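May 7, 2023

Sorted out the black hard case today. It has been living under the Grastwood shelf since April and the foam inside was still cut for the old Bader gauges. Pulled the foam and ordered a new sheet, 252 x 49 mm strips, 8 of them. Everaldo has the order slip.

Moved the case to the white table for a look at the shell. The ribs on the lid are molded in, so the new inventory sticker has to go on the flat part between them or on the side. 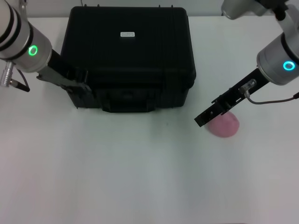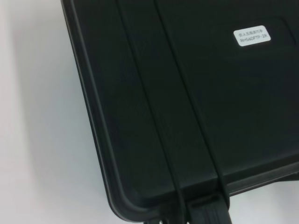 Black case on the white table, lid side up.

Still to do:

- read the old label on the lid with the loupe and copy it into the Kaewsai list before anyone peels it
- check the latches with weight in the case, 3 kg to start
- ask Zulmira if the Brelgate probes go in this one or stay in the drawer

If the probes go in, the foam needs one deeper slot. I'll hold off cutting until she answers.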